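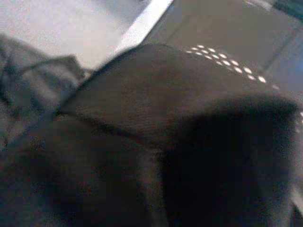
**Dark felt keeps looking dusty, what are you all doing about it?**

**hmahmoud_sews**
I've got a big piece of charcoal felt, nearly black, and I want to make floor cushions for the den out of it. It picks up everything. I brushed it last night, left it folded on the chair, and by morning the top of the fold had a brown haze on it again. It's 90 inches long, so washing it in my machine isn't a great option. The label says wool blend but doesn't give percentages.

Has anybody found something that works and lasts more than a day?

**tumside_jaxon**
Rubber glove, slightly damp. Go in one direction only. I do the dog's blanket this way, and the truck seats.

**Latifa B.**
Is it dust or is it the nap? Dark felt looks brown along a fold because the fibers stand up there and catch the light. Lay it flat under a lamp and look again. If the brown moves when you move the fabric, brushing won't fix it.

**hmahmoud_sews**
Some of each, I think. I laid it flat and most of the haze went away, but the lint roller still came up gray.

**rossd**
Lint rollers leave adhesive behind on felt. Then the adhesive collects more lint. I ruined a coat collar that way. Get a clothes brush with real bristles and throw the roller out.

**tumside_jaxon**
I've used rollers on felt for years and never had a problem.

**rossd**
On a dog blanket. It gets washed. A floor cushion cover made of wool blend mostly doesn't.

**sajib_h**
Diane is right about the cheap ones. The better rollers are fine if you don't press hard. My bigger question is why felt for a floor cushion at all. It pills, and people are going to sit on it in jeans. I made four from felt for our place in Tunham and the seat side was fuzzy by December. I redid the tops in canvas and kept felt on the sides, where it still looks good.

**hmahmoud_sews**
I already own the felt, so that's the answer to why. Canvas tops might work though. How did you join them? The felt is pretty thick.

**sajib_h**
Size 16 needle, long stitch, felt on the bottom. Half inch seam. I didn't finish the felt edge since it doesn't fray. Clip the corners or they turn into lumps.

**Latifa B.**
I would go to an 18 if it's as thick as it sounds. Test on a scrap first.

Also, please steam it before you cut. Wool blend can shrink. Hold the iron above it, don't set it down, and let it dry flat overnight. Steaming lifts the nap too, so brush after.

**tumside_jaxon**
Steaming a piece that long with a hand iron will take all evening. Hang it in the bathroom and run the shower.

**Latifa B.**
That will relax the creases. It won't shrink it evenly, and hanging it wet can stretch it.

**hmahmoud_sews**
Going with the iron. I cut a strip off the end and steamed that first. It lost a quarter inch over a foot, so I'm glad I checked. The rest is drying flat on the spare bed.

I'll pick up a bristle brush this week. Still deciding on the canvas.

**rossd**
Put a sheet over it while it dries or you'll be brushing it all over again.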